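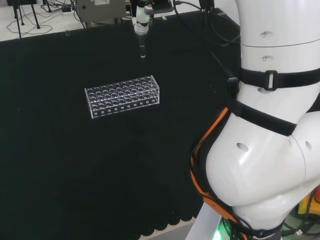
Respray the wagon or leave the old paint alone?

Search this forum Advanced search Go

tailgate_down
Hello all, I've been reading along for ages and finally have a question of my own. Back in April I brought home a Zenelard wagon, the long one with the fold-up rear seat, and I'm more fond of it than any sensible person should be. It runs sweetly, the brakes are done, and the interior smells like my grandfather's garage, in a good way. The trouble is the paint. It's the original pale green, and the roof and hood have gone chalky, with a patch on the left front fender where somebody long ago used a green that is close but not very close.

I took it over to Ochoa in Standbridge and they quoted me $3,147 for a full outside respray in the factory color, no door jambs and no engine bay. That's a fair chunk of what I paid for the whole car. My wife likes it as it is. My brother says I'm driving a chalkboard. What would you folks do?

slowlane62
Welcome, and congratulations! Those long wagons are lovely things and I wish I'd never let mine go. My vote is to leave it be, at least for a year. Original paint can't be put back once it's sanded off, and chalky is usually just the very top layer being tired. Wash it well, try a mild polish by hand on one small square of the roof, and see what comes up. Mine looked hopeless and I spent a whole long weekend on it with the radio going, and by the end it had a soft kind of shine that I liked better than new.

One caution, and please take it seriously – go easy on the edges and the body creases. The paint is thin there and you'll be into primer before you know it.

primer_gray
I'm going to disagree with slowlane62, with affection as always. I've heard "just polish it" in this forum for 15 years, and half the time what's under the chalk is paint that's simply finished. You shine it up, it looks wonderful for one summer, and then it's dull again and thinner than before. If the car is going to live outdoors, paint is what keeps the steel alive.

That said, I'd want to know what's in that quote. Is the trim coming off, or are they taping around it? Are the windows staying in? A job with the rubber left in place will look fine from across the street and then start lifting at the edges, and you'll be sorry every time you wash it. Ask them to write it all down.

tailgate_down
Thank you both, this is just the kind of thing I was hoping for. I called Ochoa back and they were very patient with me. Trim comes off, glass stays in. Taking the glass out is extra, and they won't promise the old rear window seal will survive it, so I'd need to find a new one first. The car does live outdoors, I'm afraid, though I have a decent cover for the winter.

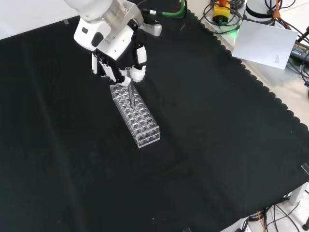
I also tried the polish on a square of the roof last night, and I have to say I was tickled. My rag turned completely green and the spot underneath is a shade darker and smooth to the touch. The hood was less cheerful. There's a place near the front edge where I can see something reddish coming through already, and I stopped right there.

doltenroadster
Reddish is primer, so you did right to stop. Do you have to pick one or the other? I had just the hood and one fender done on my coupe at a little shop out in Dolten, and it cost me under $2,000 with the color mixed to match the faded doors and not the factory code. That's the trick with old paint. A factory match would have looked like I'd borrowed somebody else's hood.

slowlane62
Now that I could get behind. Hood and fender painted, roof and sides polished, and the mismatched green is gone for good.

primer_gray
I'll grumble a little, as blending a solid color on a faded car is harder than it sounds, and the new panels won't age like the old ones. But if the roof really did come up that nicely, I'd be a stubborn old goat to tell you to sand it off. Have them spray a test card and hold it against the door outside in daylight before you say yes.

tailgate_down
Test card it is. I've asked Ochoa for a price on just the two panels, and I'll come back and tell you all what they say. In the meantime, does anybody have a lead on a rear window seal for the long wagon? I'd like to have one on the shelf either way.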